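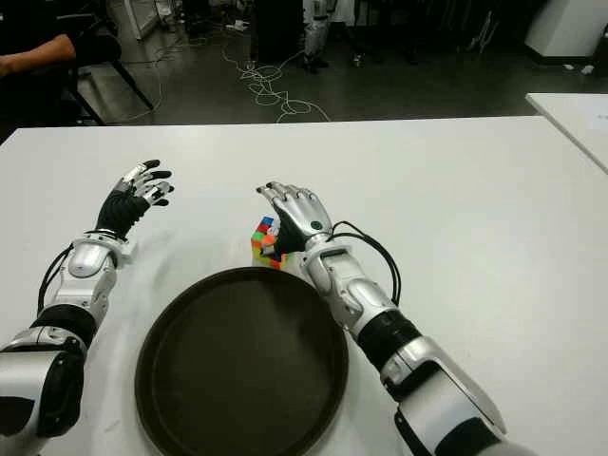 17 Aug 2018

I have been trying to learn Portuguese since June, and I said I would write down how it was going once the first course was finished. The course finished on Tuesday, so I suppose I have to.

Some background first. My wife's family is from the north of Portugal and I have sat through a lot of long lunches there, smiling and passing the bread. I can say please and thank you and that the fish is very good. After a while people stop talking to you if that is all you can say, and I don't blame them. We are going back next spring for a christening and I would like to follow the speeches this time.

The class was held in a room above the library in Fledville. It ran 90 minutes at a time, twice a week, and there were six of us by the end. The teacher was Wellington Peixoto, who grew up in Brazil and told us on the first night that he would teach us the Portuguese he speaks and that we could sort out the differences later. I worried about that. My wife's relatives do not sound anything like him. They swallow half the vowels, and he pronounces every one of them. But I would recommend starting with the Brazilian version even if you need the European one. I could hear where one word stopped and the next began, and I had never been able to do that before.

We started with the verb "to be," of which there are two. Ser is for what something is and estar is for how it is at the moment, and that rule holds up for most of a page until you get to the exceptions. A city stays where it is, so it takes ser, or it can take ficar, a third verb that also means to stay and to become. I wrote all three on a card and taped it inside the kitchen cabinet where the coffee is. The card is still there and I still get it wrong.

Pronunciation was harder for me than grammar. The nasal sounds are the main trouble. Pão is bread, and if you leave out the nasal part you have said pau, a stick, which can also be something ruder. I practiced in the car. Mãe, mão, pão, não, back and forth to work with the windows up. I think the mão is all right now. The mãe still sounds like a sheep.

For vocabulary I used paper cards for the first few weeks and then moved to an app called Vostico, on the advice of a woman in the class who had done Italian with it. It shows you a word, you say whether you knew it, and it decides when to show it to you again. According to its counter I have gone through 2233 reviews. That sounds better than it is, as a lot of those were the same words coming back. I have failed the word for Wednesday more times than I would like to say. The days of the week are numbered in Portuguese, starting from Sunday as the first, so Wednesday is quarta-feira, the fourth, and my head wants it to be the third.

A few things I would do differently:

Start speaking sooner. I spent most of June reading and doing the written exercises, and I was good at them. Then we did our first conversation in pairs and I could not produce a sentence about what I had eaten for breakfast. Reading and talking are separate skills and I had only practiced one.

Learn whole phrases. "Could you say that again more slowly" is worth more than any twenty nouns. So is "how do you say," and so is "wait, I'm thinking." I learned those late, and before that I switched to English every time I got stuck.

Skip the subtitles in English. I watched a soap opera with English subtitles for three weeks and can report that I know the plot very well. With Portuguese subtitles I understand less of the story but I am at least reading the words while I hear them. I pause a lot. My wife has started watching her own shows in the other room.

Don't buy the big grammar book. I did. It is a good book, and I have read the first chapter. The thin workbook that came with the course has been used until the spine split, and it cost a quarter of the price.

The best practice so far has been the phone. My wife's aunt calls on Sundays, and for the past month I have taken the first five minutes before handing it over. There is no face to look at and no plate to point to, so I have to listen. The first call was terrible. She asked me something, I said yes, and there was a long silence, and I learned later that she had asked me which day we were arriving. Last Sunday we talked about rain and about her knee, and I think I understood nearly all of the knee. She used the word joelho – I knew it from the app – and I was so pleased to recognize it that I missed whatever came after.

I also wrote her a letter, by hand, one page. It took an evening and a half. Wellington went over it after class and fixed the prepositions, and he changed one verb that he said made me sound like a bank. I mailed it on Monday.

The second course starts in the fall in the same room, at the same time. I have signed up. We are supposed to get to the past tenses, of which there are more than I was told. Until then I am going to keep on with the cards, the calls and the soap opera, and try to read one short newspaper article a day. Yesterday's was about the price of sardines. I had to look up eleven words, and one of them was sardine.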